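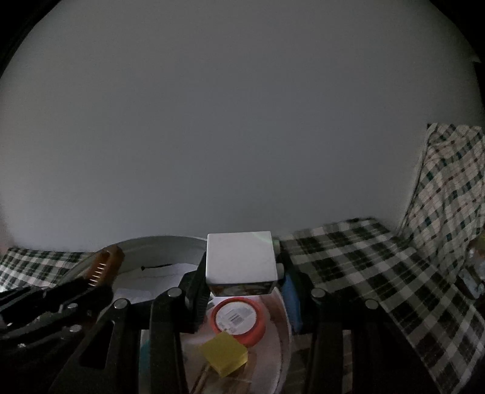
*2 min read*

**Catlow round tub, large. Four stars, nearly five.**

Quick one as I've got a bus to catch. Wanted something for all the bits that live on the floor by the desk. You know the sort. Boxes, paper, small plastic things with no home. Had a fabric cube from Seritz before and it sagged within a month, so in the end I went for a proper hard tub with sides.

Good points first. It's big. Wide open top, so no lid to lose and no digging down a narrow hole. White box, folded paper, a red-orange round container, all in together and you can still see what's what. Round is better than square for this, I think. No corners for crumbs and hair to collect in. Wipes out in a minute with a damp cloth.

Bad points. Anything small goes straight to the bottom and stays there. Paper doesn't like the curve either, it rides up the side. And it takes up a fair bit of floor, so measure before you buy, I didnt.

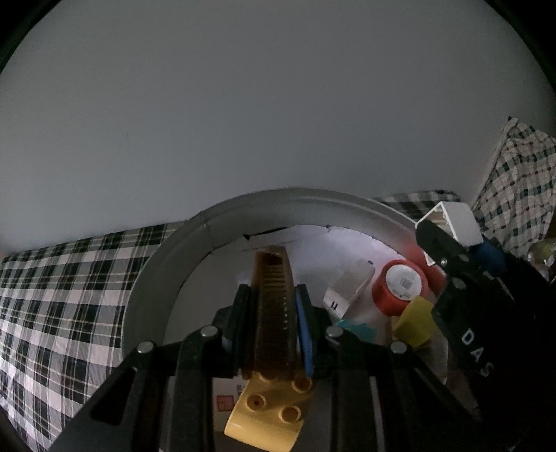
*Ridged brown thing, yellow brick, same tub.*

Toy bricks are the real test in our house. They're loud going in, be warned, but they tip out easily and nothing catches on the way. Pale floor helps a lot, a yellow brick shows up straight off. Darker stuff less so in the evening, I end up feeling about for it.

Looked at the Bekine one too. Came with 3 little trays that sit inside, which sounded clever, but I know I'd of stopped using them by May. The Ocampo was nicer looking and cost a lot more. Couldn't see what the extra was for.

Would I buy it again, yes. Might get a second for the hall, shoes and that. Knocked a star off for having no handles. Lifting it full means hugging it, and going upstairs like that is no fun at all.

Will update if it cracks.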